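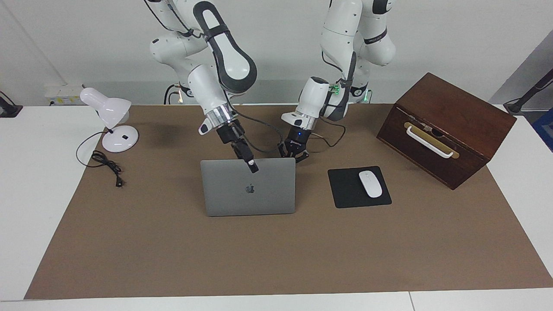
Good manners for machines

It took the better part of a morning for anyone at Nandell to say the word "safety" to me, and when it finally came up it was over a cup of tea, almost as an afterthought. I had driven out expecting a lecture on fences and emergency stops. What I got was a long and very friendly conversation about tidying up.

Nandell is a small outfit that teaches two-armed robots to do the sort of jobs most of us do without thinking: shutting a laptop, moving a mouse, switching off a lamp, opening a box by its handle. Its rule book, known to everyone in the building as the Brikow sheet (after the street where the first workshop stood), has 34 rules. I've read all of them twice now, and I'm a little embarrassed by how much I enjoyed it!

The first rule is about the tabletop. Brown paper goes down before anything else does, and it gets replaced when it tears. A plain, dull colour gives off no glare, and a scuff shows up on it straight away. The second rule says that every object starts the day in its agreed spot, and that whoever moves one writes it down. I thought of my own kitchen drawers at this point and went rather quiet.

Then come the cords, and there are a lot of rules about cords. A lamp that isn't needed lit is left unplugged, with its cord and plug lying where people can see them. Cables on the arms must have enough slack for a full reach but never so much that a loop can catch on a lid or a handle. The early drafts gave a length for this, I was told, and it was dropped after Flellivent, a neighbouring firm that shares its notes with Nandell, found that people measured once and stopped looking. Now the rule simply says to look, every time, with the arms at their furthest stretch.

My favourite section covers what the sheet calls borrowed things, meaning anything that was made for human hands. A laptop lid should be approached slowly from above and touched at the rim, never squeezed across the screen. A hinge gets half the speed of a drawer. If two arms are working close together, one of them waits, and the rule spells out which one, so that there's no dithering over the keyboard.

Of course, there are formal standards for all the serious business of guarding and stopping, and the sheet doesn't pretend to replace them. It's meant for the hours in between, when the paperwork is signed and a person is standing at a bench with a coffee they really shouldn't have brought in (rule nine).

New staff get a paper copy and are asked to argue with it. Changes are gathered up through the summer and settled each March, and the current version came out on 11th February as a draft for comment. The liveliest fight this time is over Hwang, the logging program the team uses, and whether a near miss with no damage deserves a full entry or just a line. I heard both sides at some length over lunch, and I'd have happily voted for either.

The draft is pinned up beside the kettle, and there was already a fair bit of pencil on it when I left.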